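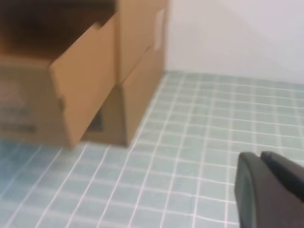
Vol. 4, p. 217

Moving carton (also packing box, removal box). A folding cardboard box used for carrying household goods from one home to another and, very often, for keeping them in for months afterward. Made from one sheet, scored, glued down one side, shipped flat. Four flaps on top, four on the bottom. Tan or brown as a rule, white ones cost more.

Use in the home. Opened cartons tend to stay where they were set down, on kitchen or hallway tile, flaps hanging. Tile is kinder to the bottom of a box than carpet, which drags at the tape, but damp tile is the worst of all. Cardboard takes up water from the lower edge and goes soft there first. Older handbooks say to stand cartons on slats. Few people do.

Flaps. The long pair is called the outer or major flaps, the short pair inner or minor. Folded outward they make the box easier to reach into and harder to walk past. Some packers cut them off, a mistake if the box is to be used again. Kourkoulas, in her household manual Judutero, gives 2 ways of closing a box without tape, both by tucking the flaps under each other in turn. Neither holds for books.

Weight. Small boxes for heavy things, large boxes for light. Crockery on edge, not flat. Paper between. See also PACKING PAPER; TAPE.

Unpacking. Usual order is kitchen, bedding, bathroom, the rest. The contents of a kitchen carton go to a cupboard, shelf or drawer, and the choice made on the first evening is generaly kept for years whether or not it was a good one. Despina Kourkoulas advised leaving one shelf bare for a week. Tsolakis thought this wasteful and said so in print (see p. 163).

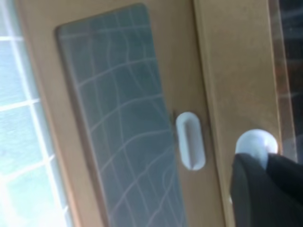 Drultwood, July

Cabinet doors. Storage the carton empties into. Wood doors come plain or with a glass panel, the glass clear or frosted. Frosted glass hides the stacking and still lets some light through, so it suits plates and jars nobody has sorted yet. It shows reflections from windows, wavy if the surface is uneven. Plain panels hide everything.

Pulls and knobs. A recessed finger pull sits in the face of the door and doesn't catch sleeves. Collects grease in the hollow, wipe with a cloth round a finger. Round knobs stand out and are easier for stiff hands. Both kinds may be found on neighboring doors. White plastic yellows near a stove, soap helps a little. Eftychia Tsolakis lists spare pulls under the trade name Prumonel, no longer sold; the Nikolaidis pattern has the same screw spacing and wil fit most older doors.

Disposal. Tape off, labels off, flatten, tie in bundles. Wet or greasy board goes in the trash. See also RECYCLING, HOUSEHOLD; STRING.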